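A Short Talk About Patch Leads
Speaker notes, Charalambos Nikolaidis
Ostutdale small networks evening, April

Opening (keep it under two minutes, you always run over)

Good evening. I'm Charalambos, I look after cabling at Skistach, and I've been given the slot between the talk on cloud security and the sausage rolls. I know my place.

Ask for hands: who has a box of old patch leads at home? Wait. Who has two boxes? Wait for the laugh, and if there isn't one, carry on as if there was.

My subject is the last metre of cable. People will argue for a month about which switch to buy and then connect it with whatever was hanging on the back of the door. At Bouzid, where I did my first proper job, we logged 33 faults in a spring. 27 of them were a lead or the way somebody had pushed it in. The other six were me.

Slide 1. The plug end
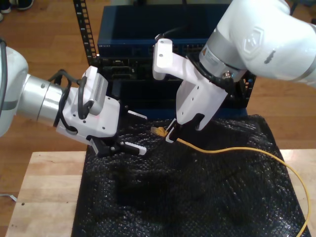 Hold a lead close to the plug. I've watched grown adults feed one into a rack from a foot back, like somebody trying to thread a needle with a wet noodle. Get near the end and you can feel which way up it wants to go. The clip has an opinion and you should find out what it is before you start shoving.

Then the click. If you don't get a click, you haven't plugged it in, you've leant it there. Push it home, then give it a small tug. I said small. There was a man at Grirkevus who tested every connection as if he was starting a lawnmower, and he got through a lot of sockets.

(Pass round the bag of broken clips now. Get the bag back.)

Yellow leads, while we're here. I'm fond of yellow. You can follow it with your eye against a black rack, and it looks cheerful in rooms that generally don't. Grey on grey on black is for people who enjoy lying on the floor with a torch. Pick a colour for a reason, write the reason down, and tape it inside the door. Ours says "yellow = patching, ask C.N." and I've since regretted the second half.

Slide 2. The open frame

Some of you will have cupboards with glass fronts and a lock. Very smart. I prefer a small open frame for practice, two perforated rails and the kit between them, switch at the top where you can get at the ports. You can reach in from any side you like and there's no door to trap your sleeve.

Leave a gap if you have one to spare. People see an empty bay and can't rest until they've filled it, usually with a shelf, and then on the shelf goes a mug. Three years ago I took a mug out of a rack at Grirkevus that had its own asset tag. Number 3343. It's still on the register, fully depreciated.

Put something soft and dark down in front when you're working. Black bubble wrap does nicely. It stops you scratching the table, and a yellow lead shows up on it a treat. Resist popping it. I can't, but you may be stronger.
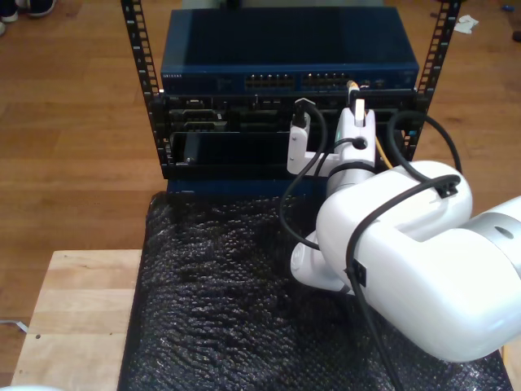
Slide 3. Slack

This is the part I get letters about.

A lead should hang in a curve. A gentle one, with a bit to spare, so you can move things without pulling anything out. Too short and it's a tightrope. Too long and you get the bundle, and the bundle only grows. I've opened cabinets where you could have kept chickens in it.

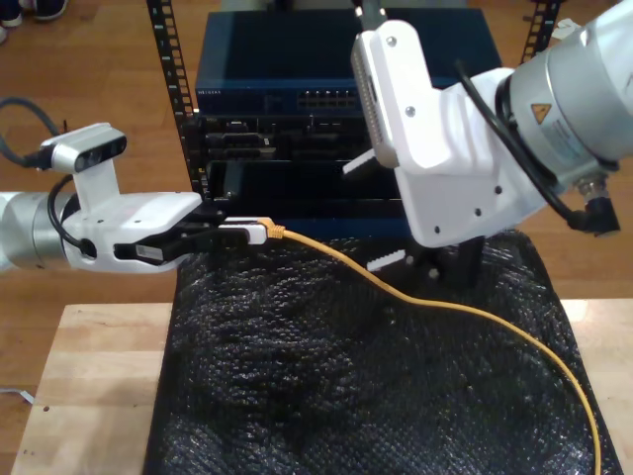

Watch the boot as well, the soft sleeve just behind the plug. It's there so the cable doesn't bend sharply at the worst possible spot. Half the leads in my box have had the boot pulled back by someone who found it annoying. It is annoying. Leave it on.

If someone asks about cable ties: hook and loop, please. I've cut through enough of the plastic sort, and once through what was next to it. (Only tell the Bouzid payroll story if their lot aren't in the room. Check the back row.)

Slide 4. Before you walk away

Look at the row of ports once more and read the numbers out loud. You'll feel daft. You'll feel dafter driving back at 3 in the morning because you were one along.

Write the label before you plug in. Afterwards you'll have gone for tea.

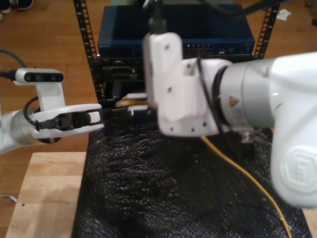

The practice rack, with yellow patching and the mat down in front.

Questions

Likely ones: can I make my own leads (yes, and you'll do it once), does the expensive sort sound better (wrong evening), what do I do with the second box (bring it to me, I've only got four).

Finish by half past eight. Collect the broken clips. Sausage rolls are on the left as you go out.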